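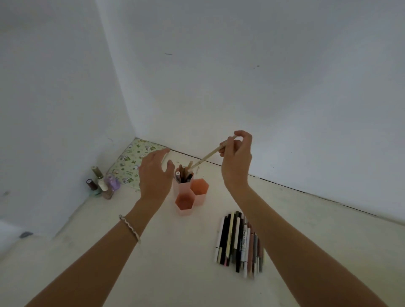

Ticket: Links to our site marked as "unwanted content" on library and school Wi-Fi
Product: Plaltero Community Publishing
Opened by: Leonie Rieger, Skillholm Neighborhood News
Opened: 2024-09-23
Status: Resolved (see last entry)

Leonie Rieger wrote:

We run a small local news site on Plaltero. Tenants' meetings, bus cuts, who is running for school board and what they said the last time. Since we posted our piece on the new police camera contract, readers on public Wi-Fi get a gray page that says the site is "unwanted content." At home on Astach it loads fine, so people can read local news everywhere except the public library.

What I tried:
Cleared the cache. Twice, out of respect for tradition.
Opened the article on my phone, same gray page on the library network.
Opened our recipe page on the same network. Also blocked, so it isn't only the camera article. The lentil soup is apparently just as dangerous.
Checked our security certificate. Valid until December.

Our newsletter went to 283 people, and the replies are mostly "is this on purpose?" I would like to be able to answer them.

Plaltero Support wrote:

Hi Leonie, thanks for reaching out! Your site is up and our dashboard shows 100 percent availability. Could you try a different network?

Leonie Rieger wrote:

I have tried a different network. It works on a different network. That was the second half of my first paragraph. I'm glad about the 100 percent, but the people at the library don't get to see the dashboard.

The gray page has small print at the bottom that says "Category supplied by Sisodia." Does that mean anything to you?

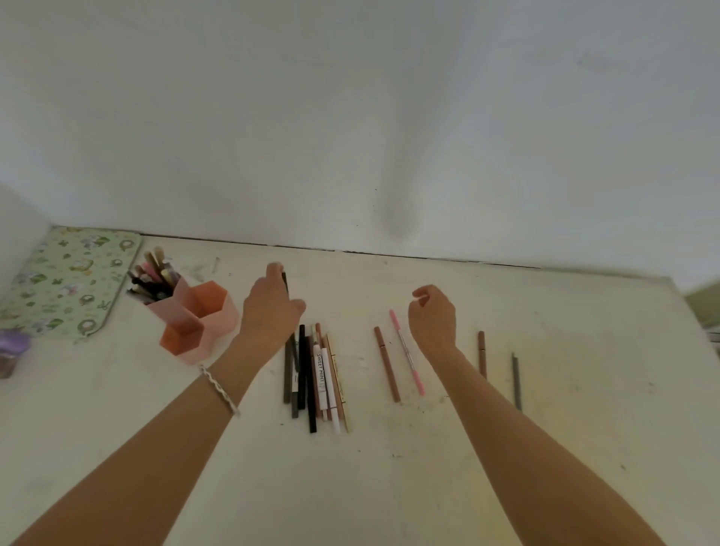 Green mat and pink pen holder in the corner of the desk.

Plaltero Support (second line) wrote:

It does, thank you. Sisodia makes the filter list that the library and the schools use. A filter list sorts sites into categories, and the network then blocks the categories it has been told to block. Your domain was moved to "unwanted content" after 3 user complaints. We can see the category but we can't change it. The site owner has to file the request. Please include:
the exact domain, with and without www
the category you think is right
a link to your "about" page

Leonie Rieger wrote:

Filed. The form offers "News," "Opinion" and "Personal Blog," and I had to pick one. I picked News. I also asked who complained and was told that complaints are confidential, so 3 strangers can turn off a newspaper and I have to give my phone number to turn it back on.

While waiting, I sent the full text of the article to readers by email – old medium, no gray page.
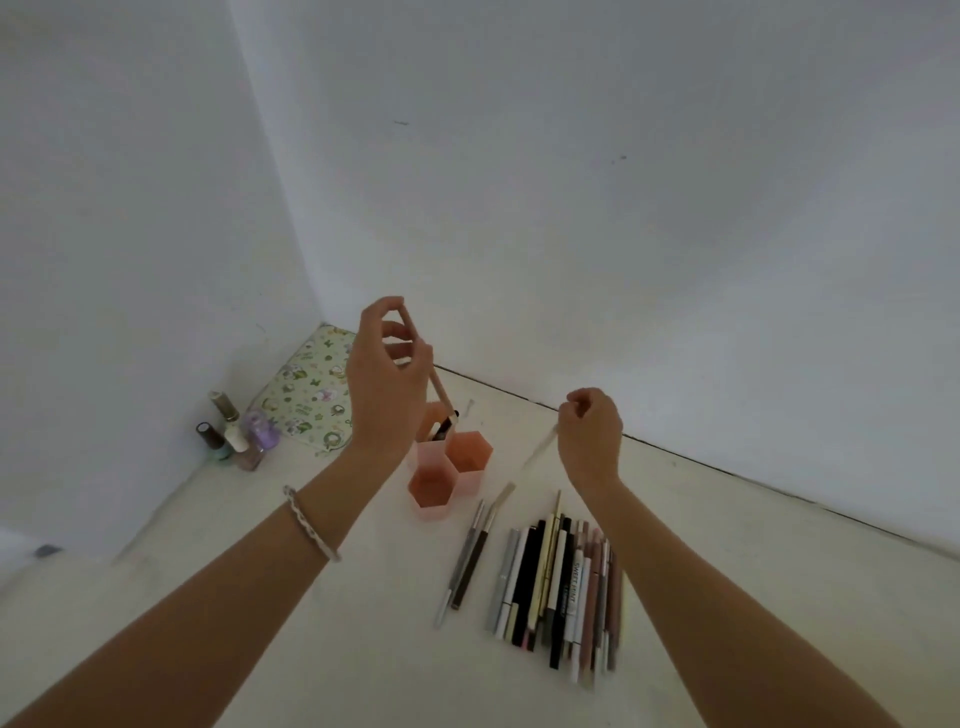
Brushes and the pink holder, on a pale cream surface.

Leonie Rieger wrote:

Update after 2 days. Category now says "News" for the www address. Without the www we are still unwanted.

Plaltero Support (second line) wrote:

That happens when the two are listed separately. We've set your site to redirect everything to www. Please test again.

Leonie Rieger wrote:

Tested at the library and outside the middle school. Camera article loads, soup loads. You can close this. Please add the Sisodia form to your help pages, somewhere above "try a different network."

Plaltero Support wrote:

Passed on to the help page team. Closing.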